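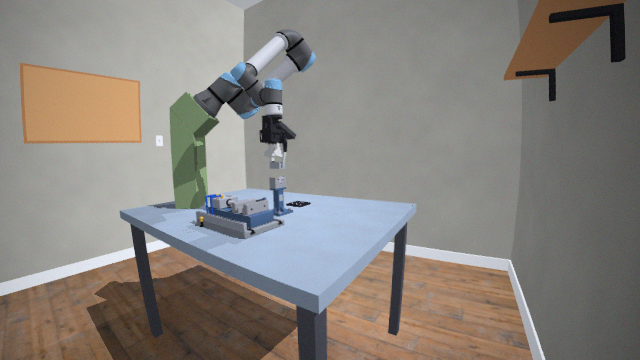

fellby-cell

Simulation and planning package for the Fellby machine-tending cell. It loads the room, the table, the arm on its pedestal, the vise and the part stand, then plans and plays back transfers of a block between the stand and the vise.

What is in the package

scene/ holds the meshes and the layout file. Edit layout.yaml to move the stand or the vise. The walls and the shelf are collision objects too, so leave them in even if you only care about the tabletop.

planner/ is a thin wrapper on the Trulis sampling planner. The default limit is 3000 samples per query. If a query fails, it is retried with a new seed up to 10 times and then reported as unreachable.

gripper/ has the open and close commands and the attach logic. A block becomes part of the arm's collision model once both fingers report contact. Blocks that are not held stay in the world model.

Running it

Start the scene server first, then the planner, then run transfer_demo. Pass --no-view on a machine without a display. Logs go to the runs folder, one file per transfer.

Settings that matter

approach_height: 20 mm by default. Lower values make the planner clip the jaw block on the vise side.
retreat_first: keep this on. The arm moves straight up before it plans anything else.
joint_margin: in degrees, per joint.

Known problems

Shadows in the viewer are coarse and show stepped edges. This has no effect on planning.
Stacked blocks can jitter if the physics step is set too long.
Issue 11 (forearm mesh too thin near the elbow) is still open.

Credits

Layout and meshes by Anayeli Ponce. The vise model came from the older Declercq package and was cleaned up in February.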